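Speaker notes – "Writing letters that get through"
Letter-writing evening, Atinga community hall
Running time: 25 minutes, then questions

Opening (no slides yet)

Good evening, everyone, and thank you for coming out on a night like this. I count myself lucky every time I get to talk about letters, so if I start speeding up, wave at me.

Start with the story of Ermira. Take it slowly.

Ermira Ionescu taught geography in a town called Osik. She helped the families on her street write complaints about the landfill behind the school. She was arrested after the third complaint and given four years for "insulting officials." She served 137 days before she was released on appeal, and she has allowed me to tell this story wherever I like, which is generous of her.

What I love about her account is how ordinary the details are. She remembers the first letter that reached her. It came from a retired bus driver she had never met. He wrote about his tomatoes, and about a dog that had learned to open the refrigerator. She read it so many times that the paper split along the fold, and she fixed it with a strip of bread paste.

Pause. Let them laugh at the dog, they always do.

Part one – what a letter does

Three people read every letter, at least. The person who sorts the mail, the person who decides whether it gets handed over, and (we hope) the prisoner. Write with all of them in mind. The guard who sees a sack of envelopes with one name on them learns that this name is known outside. Ermira says the guards began using her first name around the time the mail picked up. She got a second blanket the same week. She can't prove the two are linked and neither can I, so say that clearly.

Ermira's total by the time she walked out was 2692 letters and cards. She still has them, in apple boxes, in her sister's hallway!

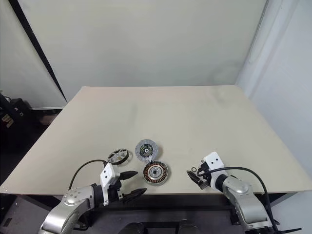
Letters to officials work differently. Keep them to one page. Polite, dull even. Give the full name of the prisoner, the date of the arrest if we know it, the article of the law they were charged under, and one clear request. One! If you ask for a doctor, a lawyer, a retrial and an apology, the clerk can pick the easiest one and call it a reply.

Read out the sample letter on Fulgencio here. Full text is in the blue folder.

Part two – Fulgencio Barrios

Tonight's case. Fulgencio is a night-shift electrician at the Rultel plant and the man who put together the list of workers hurt there. He printed 80 copies and gave them out at the gate. He was detained in June and has been held without trial ever since. His family gets one phone call a month, ten minutes, on a bad line.

Things he likes, from his daughter – please use these: chess problems, brass bands, any kind of bridge. He would be thrilled to hear about a bridge near you. He reads some English and enjoys working out the rest.

Things to leave out: the plant, the other workers, anything about his lawyer, anything about us as a group. Also no money, no stamps, no staples. Staples get an envelope sent straight back, we learned that the hard way.

If someone asks whether to mention religion – he isn't offended by it, but the mail office has held back cards with religious pictures. Plain cards are safer.

Part three – getting people started

The blank page scares people more than anything else I've said. So give them a first line: "My name is ___ and I am writing to you from ___." After that, the weather. Then whatever happened to you today. I once wrote a whole page on a bus that took the wrong turn and had to back down a hill, and I got an answer to that one! Five lines, in pencil, asking if the driver was all right.

Clear block letters, please. Short sentences help the translator too. Put the date at the top so he can tell if the mail is arriving out of order.

The goal for this campaign is 240 letters. We can get a good start on that before the tea runs out, and I will happily sit with anyone who is stuck.

If time allows: the Tritell petition. Two sentences only. Sign-up sheet is by the door, people can read the text for themselves.

Questions I usually get

Will he ever see my letter? Maybe not yours. Ermira was given some of hers in a bundle on the day she left, and she was glad to have every one.

Can children write? Yes, please! Drawings are wonderful. First names only, and no home address.

Should I expect a reply? No, but leave room to be surprised. Use the group's mailbox for the return address, it's printed on the back of the handout.

Then pens out. Remember to pass around the envelopes before people stand up for tea.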